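Kitchen Tasks Data Working Group
Minutes of the November meeting
Held in the upstairs meeting room, Skallcombe site, 2 pm

Present: collection leads from Skallcombe and Melis, two members of the training team, the labelling coordinator, the Moletti liaison (by phone).
Apologies: workshop.

1. Minutes of the previous meeting

Accepted with one correction. Under item 4, "cutlery" should read "crockery".

2. Collection to date

The Skallcombe lead reported 3350 demonstrations recorded with the hand-held grippers since the start of the Movinus project. Of these, 2283 have been checked and accepted. The remainder are either waiting to be checked or were rejected, mostly for lost tracking or for the operator starting to move before recording had begun. The training team asked for rejected and waiting items to be listed separately in future. Agreed.

Melis has been collecting in two home kitchens and will move to a third once the lease is signed. The lead there said that operators are getting quicker, but that speed is not always welcome. Fast demonstrations are harder for the policy to copy, and the training team would like operators to keep to an ordinary household pace.

3. Mugs and racks

Most of the discussion was on this item. The training team said the current policy handles plain mugs on a bench reasonably well and does poorly when there is wire mesh close by. It tends to stop short of the mug or close too early. They would like more examples with mesh behind and beside the object, in different light.

The group looked at material from the mug set.
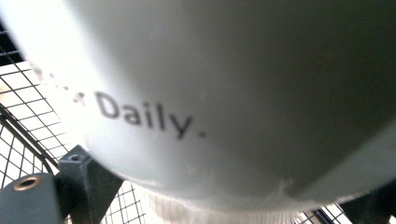 Item 3: gripper at the mug marked "Daily.", wire mesh behind, light from the left.

It was noted that at this distance the mug takes up nearly the whole view, and there is not much for the policy to go on besides the curve of the glaze and the mesh at the side. The labelling coordinator asked whether close views like this should be marked as poor. The training team said no – the last part of the reach always looks like this, and the policy has to learn from it. Soft focus close to the object is to be accepted. The checking guide will be changed to say so.

There was some talk about printed mugs. The Melis lead was concerned that the policy could come to rely on the lettering. It was agreed to mix printed and plain mugs in every session, and to turn printed mugs between demonstrations so the words do not always face the same way. Operators should also vary which side they come in from.

Strong backlight was raised again. The Skallcombe lead offered to repeat one session with the blinds down so the two can be compared. Agreed.

4. Equipment

Six grippers are in use across both sites. One at Melis has a loose finger and has been set aside until the workshop can look at it. Moletti has quoted up to 4 weeks for replacement fingers. The liaison will ask whether part of the order can be sent early.

Spare batteries are to be labelled by site. Several have gone astray between the two.

5. Labelling

Task names are still being typed by hand and there are too many versions of the same thing ("mug to rack", "put mug in rack", "rack mug"). The coordinator will send around a fixed list. Old entries will be changed over a bit at a time.

6. Other business

The Melis lead asked if operators could have a longer break in the afternoon, as sore wrists have been mentioned more than once. Agreed, starting right away. Session targets will be lowered to match.

Actions
Skallcombe lead – split the rejected and waiting figures; repeat the backlit session with blinds down.
Melis lead – new break times; send the loose gripper to the workshop.
Labelling coordinator – update the checking guide; send out the task name list.
Moletti liaison – ask about early delivery of fingers.
Training team – report on the policy with the new mesh examples included.

Meeting closed at 3:20 pm. Next meeting to be held at Melis.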